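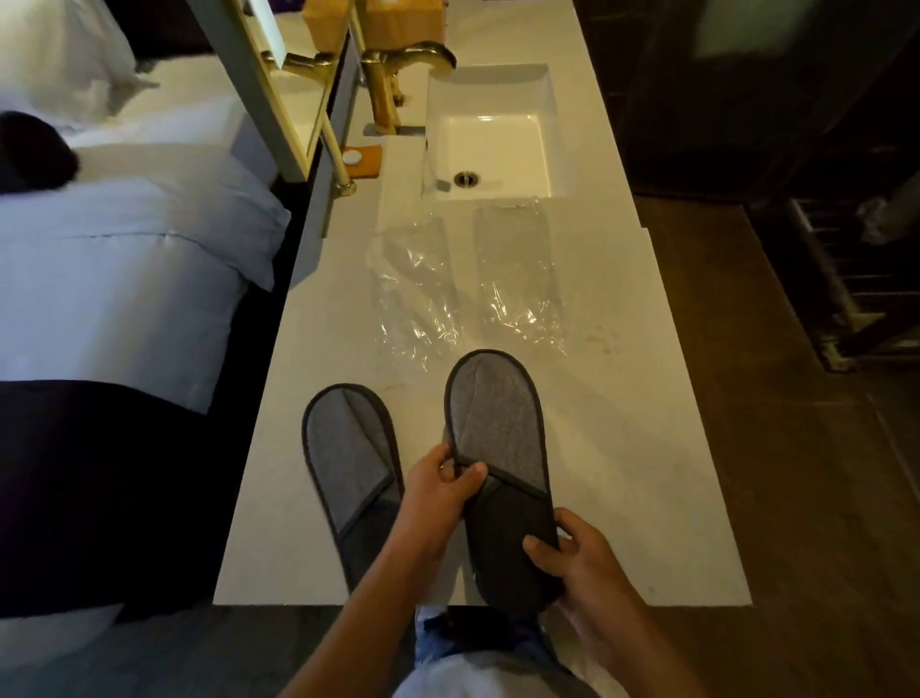 Lesego Masilela wrote in the margin of our first draft that a hotel room is the wrong place to ask whether machines can do chores, as most of what goes on in there is soft, thin and slippery, and a fair test ought to start with cups. I read that and thought, well, cups are pretty much solved! So the section stayed, and here's where we landed.

4.2 Slippers and other floppy things

We picked the slipper task because it looks like nothing. Get the pair out of the wrapper, open up the strap, set both down with the toes facing the same way. Chunhua Yin can do it while talking on the phone. Our policy, trained on 1,517 clips of people doing room chores with their own two hands, finished the whole thing in 56 of 829 trials at the Greenberg site, and I still think a few of those were luck.

Most failures came early, at the wrapper. Clear plastic is hard on depth sensing (see 3.4), and the Dresora wrist kept closing on a crease and coming up with nothing. People don't look much at the plastic either, but they feel it give. The second big group was the strap. It lies close to the footbed, and the policy tended to pinch strap and sole together and then carry on quite happily as if it had hold of one thing.

What people do is simple to watch and annoying to copy. They bring the slipper up over the lap, one hand on each side, and let the thumb do the thinking. Figure 6 is typical of the grasp we wanted.
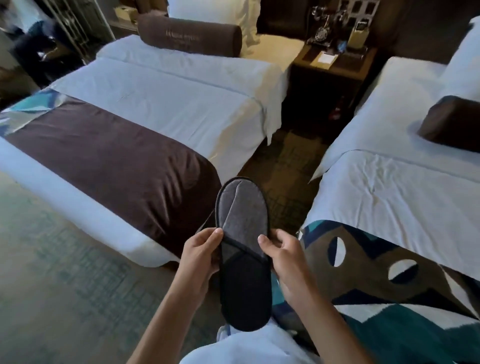
Figure 6. Two-handed hold on an open-toe slipper, left thumb on top of the strap.

We tried a two-arm version of this hold on the Nondetley bench. It helped with the strap — it did nothing for the wrapper — and it slowed every trial down. Weidong Cheng would like us to report the two stages separately from now on, and I agree, so Table 5 does that. Placing the pair side by side, which I'd worried about all through October, hardly ever went wrong once both slippers were in hand.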